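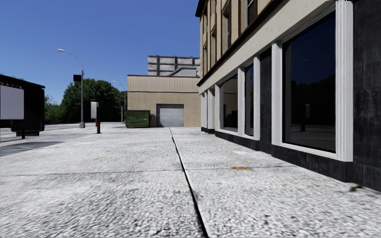 The road up to Skurnudton Pass had been closed to ordinary cars ever since the August rains took the culvert out, and Jahangir Majumder, who had been driving it in one vehicle or another for most of his grown life, thought that was the best thing to happen to it in years. He didn't say so at the diner, where people had relatives on the other side. He said it to the truck, on the way up, in low range, with the windows down and a thermos rolling around in the passenger footwell.

The truck was called Mollah. She had come with that name, painted on the tailgate by whoever owned her before the man who owned her before him, and it had seemed rude to change it. She had a dent in every panel and a heater that worked on two settings, off and Clornosano, which was the desert town where he'd bought her and where it had been hot enough that day to soften the candy bar in his shirt pocket.

Behind him, a good sensible distance back, came Soudabeh Tabrizi in the Cullex, which still had the dealer's mats in it. She had bought it in the spring, driven it to the grocery store and back all summer long, and finally asked him over the fence (a little shyly, he thought, for a woman who ran a whole county records office) whether it would really do the things it did in the brochure.

"Some of them," he had told her. "It depends who's in the seat."

So now they had two radios, four sandwiches, and a length of rope he hoped she wouldn't ask about, and they were coming up on the Washboard, where the track turned to loose rock and tilted toward the creek in a way that made your stomach lean uphill all by itself.

He stopped on the flat piece below it, climbed out, and walked back to her window. She had both hands on the wheel and was looking at the slope the way you'd look at a dog you hadn't been introduced to.

"Let a little air out first," he said. "Then first gear, low range, and don't touch the clutch once you're going. She'll want to walk up it. Let her walk."

"And if she stops?"

"Then you put your foot on the brake and you sit there and think about your sandwich, and you call me on the radio."

He took Mollah up ahead of her, and it went the way it always went, with a great deal of clanking and one lurch near the top that sent the thermos under the seat for good. The altimeter on the dash said 3000 meters, but it had said that in his driveway as well. He pulled over by the leaning pine, shut the engine off, and listened. For a long while there was only the creek. Then he heard the Cullex start to climb, low and steady, and then a bang, and then a quiet he didn't care for at all. 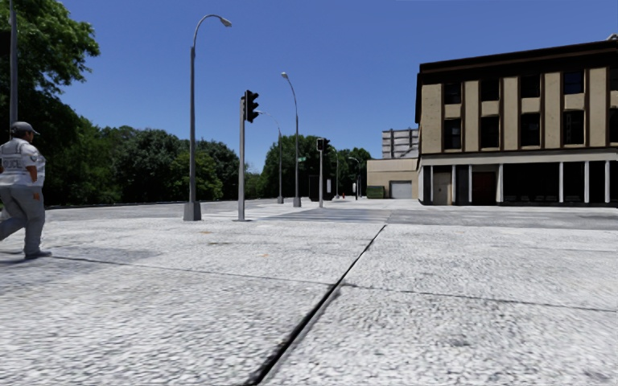
Soudabeh came on the radio to say that she had stopped, that she had her foot on the brake, and that she had been thinking about her sandwich for some time now and would like further instructions.

Jahangir laughed so hard he had to put the radio down on the hood. Then he picked it up again and asked her what she could see out of the left side.

"A rock," she said. "A big one. I believe I'm on it."

"On it with the tire or on it with the truck?"

There was a pause, and he pictured her leaning out with her glasses pushed up into her hair.

"With the truck," she said. "There's a metal plate thing. It's sitting on the plate thing."

"Well, that's what the plate's for." He was already walking down, sideways, with his boots sliding in the gravel. "Put her in reverse and come back a foot, no more than that. Then turn your wheel toward the hill – toward it, even though you won't want to – and put your left tire right up on top of that rock."

"On purpose?"

"On purpose."

He came around the bend in time to see the Cullex ease backward, hang there a second, and then come on again. The front tire found the rock, squashed itself against it, and climbed. The whole vehicle rose up on that side like somebody getting out of a deep armchair, and Soudabeh's mouth was open, and he couldn't tell over the engine whether she was singing or swearing. She went right by him. He had to step off the track to let her through.

When he got back up to the pine she was standing beside Mollah with her hand on the warm hood, and she had already unwrapped the egg salad.

"I'd like to go down and do it again," she said.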